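Listening my way through the Sorkville books

I have been meaning to write this one up since March, when I came down with a cold that wouldn't shift and discovered that I could not read more than a page without my eyes watering. Azucena Villalobos, who has been pressing books on me since we were both at uni, told me to stop whingeing and borrow the audio of The Sorkville Road from the library app. I said I didn't really do audiobooks. She said I didn't really do anything she recommended until the third time of asking, so here was the third time.

Well! I finished the whole thing in under a week, and then went straight on to the second one, and now I'm partway through the third and rationing it like the last of the Christmas chocolates.

For anyone who hasn't come across them, these are mysteries set in a wheat town that's slowly emptying out. The pub has changed hands, the school is down to one classroom, and there's a long-running feud over a bore that I'm still not sure I could explain to you. The first book opens with a letter turning up at the post office decades late. I won't say who it's addressed to, as I guessed wrong for most of the book and enjoyed every minute of being wrong.

The narrator is Soledad Cárdenas, and I want to go on about her for a bit. She doesn't put on a big voice for each character, the way some of them do (I once gave up on a perfectly good sea story because every sailor sounded like the same cross uncle). She just shifts a little. Old Mrs Toltby speaks a touch slower than everybody else and always seems to be about to put the kettle on, and by the middle of the first book I knew it was her before her name came up. The publican talks as if he's facing the other way. It's lovely work, and it must be very hard to keep up over that many hours.

I did have some trouble with the middle of book two. There's a long section at the Montes property where three brothers are all in the kitchen arguing, and on the page I suppose you'd glance back up to see who was speaking. In my earbuds, while hanging out washing, I lost track completely and had to go back to the start of the chapter -- twice, and the second time I sat down for it. Still worth it. The row about the ute is the funniest thing in the whole series so far.
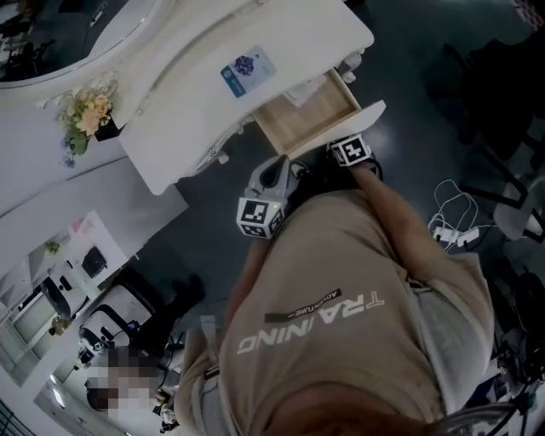
Paper or audio?

After all that I went and bought the first book in paperback as well, partly to see how the names were spelled. I'd been picturing "Plikard" with a c and an h in it, for some reason, and as it's the name of the stock agent who appears on nearly every second page I felt a bit silly. The paperback has a map in the front, too, which the audio obviously can't give you. If you're the sort of person who likes to know which side of the creek everyone lives on, you might want to find a copy and have a look before you begin.

But I think I'd still send a new listener to the audio first. The author is fond of a long sentence, and on paper a few of them made me tired, whereas Soledad simply sails through them and you come out the other end knowing just what was meant. There's a paragraph about harvest dust coming in under the doors that I skimmed in the paperback and had stopped dead to listen to the first time.

Azucena disagrees with me, naturally. She reads the paper copy with the audio going at the same time, and turns the page when Soledad does. I tried it for one chapter and kept racing ahead, then having to wait like a kid at a crossing.

The fourth book is out in audio already, though there's a queue for it at my library and I'm number 2 in line. Whoever is ahead of me, please get a wriggle on. In the meantime I'd love some suggestions for small-town mysteries with a good narrator, preferably ones where the dog makes it to the end. Pop them in the comments and I'll try to get to them before the third time of asking.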